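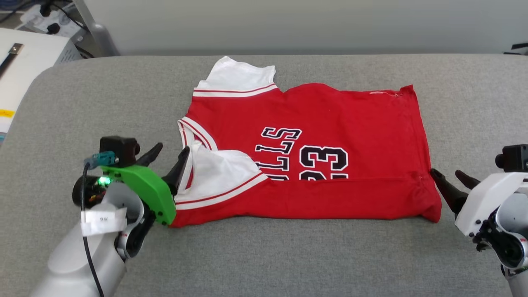 **Short Fiction** | 2023-06-26

# The Understudy

The town of Vornholm had a theater, and the theater had a play, and the play had been running for 27 years without anyone in the cast being able to say what it was about. There was a lighthouse in it. There was a widow. In the second act a man came in with a letter, read it to himself, said "Well, then," and left, and this was generally held to be the best part.

Eetu Oksanen was the understudy for the man with the letter.

He had taken the job at twenty-four, thinking it would be temporary, and he had been right in the sense that everything is. Every evening he put on the overcoat, sat on a stool by the fire door, and waited for Anderson Cavalcanti to fall ill. Cavalcanti never did. Cavalcanti had the constitution of a municipal building. He ate herring from the can before each show, swam in the harbor through the winter, and had once walked to the theater on a broken ankle because, he said, the letter wasn't going to read itself.

"You look pale," Eetu would tell him, now and then, in the corridor.

"It's the makeup," Cavalcanti would say.

In the early years Eetu rehearsed. He tried "Well, then" with the weight on the first word, and then on the second. He tried it as a man who has lost a fortune and as a man who has been asked to return a ladder. His landlady, Mrs. Görtz, heard so much of it through the wall that she began saying it herself, at the butcher's, when told the price of veal. She was very good. He found this hard to forgive.

Then one September Cavalcanti did not come in.

He wasn't sick. He had gone to Ritley to see his sister, the train back had stopped in a field, and it was still in the field at curtain time. The stage manager came down the stairs two at a time, a thing he had not done since the fire inspection, and found Eetu on his stool with half a sandwich.

"You're on," said the stage manager.

"On what?" said Eetu.

The house held 300 and there were more than that in it, owing to a coach party that had been promised an operetta. Eetu stood in the wings with the coat buttoned wrong and the letter in his hand. It struck him that he had never looked at it. He had rehearsed with gas bills. This was the actual letter, gone soft as cloth at the folds, and he was going to have to open it out there, under the lights, and run his eyes along the lines like a man reading.

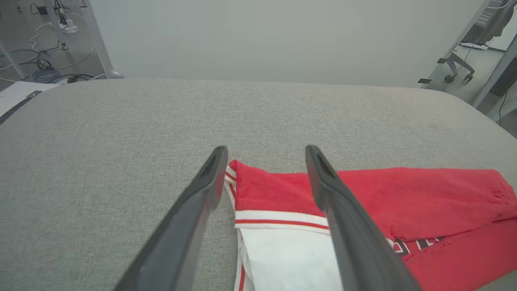
He heard his cue, which was the widow dropping a spoon. He walked on. The lighthouse turned, or at any rate the boy behind it turned the handle. Eetu opened the letter.

It said:

*Dear Sir, If you are reading this I have either died or missed the train. The floorboard on your left squeaks, go around it. Take as long as you like. They'll wait, they always do, I have never understood it. The herring is in the blue cupboard. Yours, A. Cavalcanti.*

He read it twice. Somebody in the balcony stopped unwrapping a candy. The widow, who was used to a pause of a certain length and had built her evening around it, began to look concerned, and the concern was so much better than anything she usually did that people talked about it afterward for days.

Eetu folded the letter. He had 1,000 ways of saying the line, and he went through as many as he could find, and none of them seemed to belong to him.

"Is there any more of this?" he asked the widow.

It wasn't in the script. She looked at him, then at the spoon.

"No," she said. "I think that's all there is."

"Fine," said Eetu, and left, stepping around the floorboard.

The review in the *Zonesness* — a weekly, named by a founder who died before he could be asked — called the new ending of the second act bleak and overdue. It gave him 3 lines, one of them about the coat. Mrs. Görtz cut it out and kept it in the butter dish.

Cavalcanti was back the next night, smelling of train. He hung up his hat and asked how it had gone.

"I changed the line," Eetu said.

"Good. I never liked it." Cavalcanti opened the blue cupboard and stood looking into it for a while. "Did you eat my herring?"

"You said where it was."

"I was being polite," said Cavalcanti, and went up to do his face.

Eetu put on the overcoat and sat down by the fire door. The spoon dropped, right on time. He got up and moved his stool a little closer to the stage, where he could hear.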